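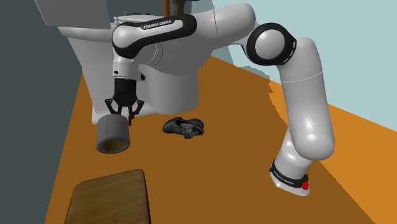
Dark shoe, wooden board, gray hollow cylinder.

Sole coming away at the toe after regluing - which adhesive and how long to clamp?

Posted by Gulov43

I have a pair of leather shoes with rubber soles. The left sole opened at the toe in January, a gap 3 cm long. I reglued it with ordinary super glue, pressed it by hand for a few minutes and wore the shoe the next morning. It held for two weeks and then opened again along the same line. The old glue is now a hard, shiny layer on both faces. Can I put fresh glue over it, or does it have to come off first? I also don't own a shoe last, so I need some other way to keep pressure on the toe.

Henrique Falcão

Take the old glue off. Super glue cures brittle, and the toe is where the sole bends with every step, so the layer cracks and anything on top of it goes too. Scrape with a dull knife, then sand both faces with 80 grit until the shine is gone. Brush out the dust and wipe the rubber with isopropyl alcohol. Let it dry fully.

Use a contact cement made for footwear. Brush a thin coat on both faces and leave it open until it is tacky and doesn't transfer to a finger. The time is on the can; mine says 14 minutes. If the leather soaks up the first coat, add a second. Line up the edge before you close it - contact cement grabs at once and you will not be able to slide it.

In place of a last, pack the toe hard with rags. Stand the shoe on a flat board and wrap strips of old bicycle inner tube around both, starting at the tip. Leave it overnight and don't wear it for a full day after that.

Cunha_repairs

just use epoxy, did mine years ago and no problems

Bernardo Bettencourt

Epoxy is fine for a heel block. Most types set too stiff for the toe. I agree with Henrique on the rest, with one addition: check the rubber before you start. If it crumbles or feels sticky when you sand it, the sole material is breaking down and no adhesive will hold. In that case price a resole.

Contact Atach Community Help | Thread 2741 | Copyright Atach | Back to top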